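Home | Posts | Reading list | Contact

Let them walk to school!

April, by Žofie Murín

I went to the parish meeting about school streets in Godside last night and came home so cheered up that I couldn't sleep. The plan is simple: shut Polák Lane to cars for 30 minutes at drop-off and again at home time, and let the children have the road. We tried it for 10 school days in the spring and I loved every one of them (even the soggy ones). 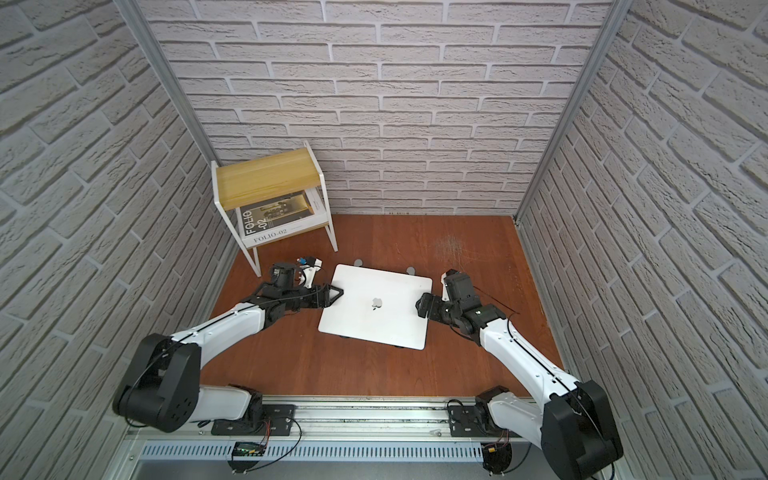
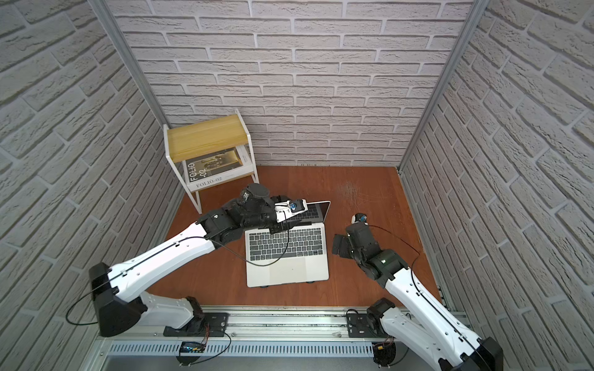

Councils worry far too much about what a scheme like this will look like, and I think that's why ours has stalled. There was a long discussion last night about planters and fancy paving. Pale brick patterns are lovely on a wall, like the ones in both photos, but a school street needs two barriers and a few people in bright jackets. Start with that! Mevberg did, and they now have 17 streets closed each morning.

Blažena Hubáček spoke up for the shops, and fairly. She gets deliveries at half past eight and can't move them. So let the vans in with a permit - plenty of towns do - and keep everyone else out.

My own two have started leaving the house 15 minutes early so they can dawdle with their friends. I'd forgotten that children even did that. The council votes before the summer break, and letters go to the clerk, Jiahui Shao, at the parish office. Mine is going in tomorrow, all three pages of it.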